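Making a Two-Color Photogram Poster

A photogram is a picture made without a camera. You put objects on light-sensitive paper, expose it, and the covered parts stay white. In the 1920s and 30s many designers who also worked as photographers used photograms as raw material for posters and book covers, adding flat color and type afterward. The steps on this page follow the same order: darkroom first, then scanner, then layout, then print.

You need access to a darkroom with a safelight and an enlarger. If you have made a contact sheet before, you know enough to start.

What you need

Resin-coated black and white paper, 8 x 10 inches
Paper developer, stop bath and fixer, mixed as the labels say
Three trays, tongs, and running water
A sheet of clean glass slightly larger than the paper
Objects to lay on the paper
A flatbed scanner
Layout software that handles spot colors

Step 1. Choose the objects

Shape matters most, because the paper records an outline. Solid objects give a hard white silhouette. Clear plastic, glass and thin fabric let part of the light through and give grays. A good poster usually needs one large simple shape and one or two small ones. Lay everything out on a sheet of plain paper in daylight and move it around until you like the arrangement. Make a pencil tracing so you can repeat it under the safelight.
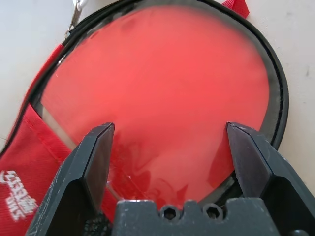 Keep the large shape off center. If it sits in the middle you will have trouble finding a place for the type later. Leave at least a third of the sheet empty, either along one side or across the bottom. Folasade Ajayi, who taught me this method, had her classes cut a strip of gray card the size of the planned text and lay it on the tracing. I still do it.

Step 2. Make a test strip

Raise the enlarger head until the light covers the whole sheet with some room to spare. Set the lens to f/8. Cut a strip of paper, place one small object on it, and expose it in two-second steps, moving a piece of black card along each time. Develop, stop and fix the strip, then look at it in white light. Pick the shortest time that gives a full black. With my paper that was 6 seconds. Yours will differ with the lamp and the height of the head.

Step 3. Expose the sheet

Under the safelight, put a full sheet on the baseboard, shiny side up. Set the objects down using your tracing as a guide. Flat things such as leaves or thread should go under the glass. Thick things go straight on the paper, and their edges will be softer on the side away from the light. Expose for the time you found in the test.

For a second tone, take one object away and expose again for a quarter of the time. The area it covered will turn gray. Make three or four versions and write the times on the back of each in pencil before it goes in the developer.

Process each sheet the same way as the strip, wash it, and let it dry flat.

Step 4. Scan and clean up

Scan in grayscale at 400 dpi. Save the file as a TIFF and keep it untouched, then work on a copy. Set the black point so the background is an even black and remove dust spots. Leave the soft edges alone. If you sharpen them the shapes start to look like clip art.

Step 5. Add color and type

Place the scan on the page and assign it to the black ink. Add the second color on its own layer as one flat area, with no gradient. A circle, a bar or a diagonal band is enough. Set the color to overprint so the grays show through where the two meet.

Use one sans serif typeface in two sizes. Run the text along an edge of the color area, or at the same angle. Jiahui Xie's poster for the Drarkimell evening lectures has the title on a diagonal, and the dates in small type squared to the page, which makes them easier to read.

Step 6. Print

Export each color as a separate black PDF. A risograph or screen print shop will ask for them in that form. I had mine done at Kołodziej in an edition of 40, on uncoated cream stock, and trimmed a little inside the sheet edge to hide the small shifts between the two colors. Ask for a proof first and check the type where it crosses the black. If it fills in, go up one weight and export again.

Let the prints dry overnight before stacking them.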